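2. Setting and Method

2.1 The bed as a place in the rented room

Studies of small rented homes usually begin with floor area and the number of people per room. Both measures are useful, but they say little about what people do in a room once the door is closed. In a room that has to serve for sleeping, dressing, reading and sometimes working, the bed is often the largest level surface. We wanted to know how tenants use it during the hours when they are awake, and how that use changes over a tenancy.

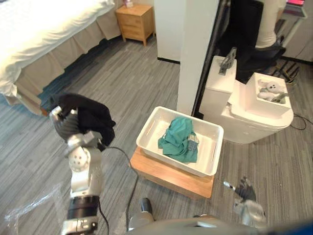
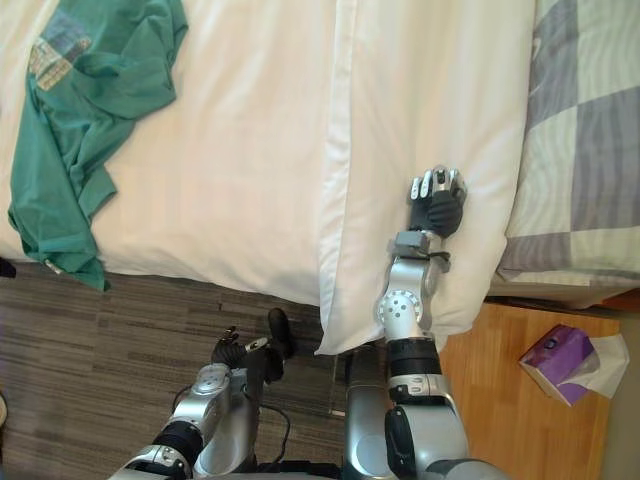

Figure 1. Beds in furnished rooms. First: a bed with a white duvet and a beige skirt, with a small nightstand beyond its head. Second: a white bed with a pillow and a T-shirt on it.

Earlier work on this question is thin. Housing surveys ask whether a tenant has a bed of their own, and sleep research asks what happens in it at night. Neither asks about the afternoon. The closest body of work deals with kitchens, where it has long been accepted that a table is used for homework, bills and repairs as well as for meals. We borrowed part of our approach from that work, mainly the practice of asking people to go through a single ordinary day in order, from waking up to turning off the light.

2.2 Study area

The study was carried out in Lirkberg, a former mill town with a large share of older buildings divided into single rooms. Most of the rooms are let furnished. The town has two main rental districts. Hondden lies along the river and has mostly tall, narrow houses with one or two rooms on each floor. Halonen is on the hill above the rail line, where the buildings are newer and the rooms are somewhat wider but have less storage. Rents in the two districts are close enough that tenants often move from one to the other.

Furnished letting matters here because the tenant does not choose the bed. Several people told us that the first thing they had changed in the room was the position of the bed, and that this was also the first thing they had argued about with the landlord. In Hondden the stairs are too narrow for a large frame to be carried down, so beds tend to stay in a room through many tenancies. In Halonen they are replaced more often.

2.3 Participants and interviews

Addresses were drawn from the Totura rental register, which lists 809 furnished rooms in the two districts. Letters were sent to all of them in May. Tenants who wrote back were called by the second author, Nazareno Mazza, and those who agreed were interviewed at home or, if they preferred, in the town library. The first author, Ornella Pace, did the home interviews. Each interview lasted about 7 quarter-hours, including the time taken to draw a floor plan.

The interviews had two parts. In the first, the tenant drew the room from memory and marked where they sat, ate, dressed and kept their clothes. In the second, they talked through the previous day. We did not use the word "bed" until the tenant had used it, as early trials showed that people who were asked directly tended to answer with what they thought they should be doing. One man in the trials said that he never sat on his bed, then described eating supper there the night before.

Tenants who worked nights were asked to describe the last full day they had spent at home. Their accounts were coded in the same way as the others but are discussed separately in Section 5, where the timing of daylight and noise from the street becomes important.

2.4 Coding

Each account was split into episodes. An episode began when the tenant moved to a new spot in the room or took up a new task in the same spot. Both authors coded every account separately and then compared results. Most of the differences between us had to do with laundry. Folding clothes on the bed was plainly a task, but clothes left there between one task and the next were harder to place. Pace first treated them as storage, while Mazza left them out. We settled on a separate code, "resting items," for anything that a tenant said had stayed on the bed for longer than it took to deal with it.

This code turned out to be more useful than we had expected. Tenants with a closet mentioned resting items nearly as often as those without one, which suggests that lack of storage is only part of the explanation. Many spoke of the bed as the place where things wait until evening, when they have to be moved before the tenant can lie down. A woman in Halonen described it as her "in tray," and said that she had stopped using the chair for the same purpose after guests kept asking where to sit.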